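I have been helping friends think through home remodels for 22 years, and I keep coming back to the same plea: please, before you knock out a wall, live with the house through one November! Martim Lobo and his wife wanted a big open kitchen in their place in Werska (2,000 square feet, low ceilings, lovely old doors), and I'm so glad they waited. By the time the cold came they had fallen in love with that little closed-off dining room, which holds the heat and the smell of soup and keeps the noise of the dishes well away from whoever is reading. They spent their money on a proper mudroom with 15 hooks instead, and I think it's the best room on the street, small as it is. 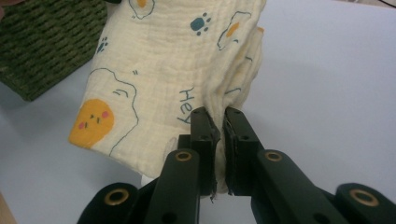 Cream muslin with a fried egg print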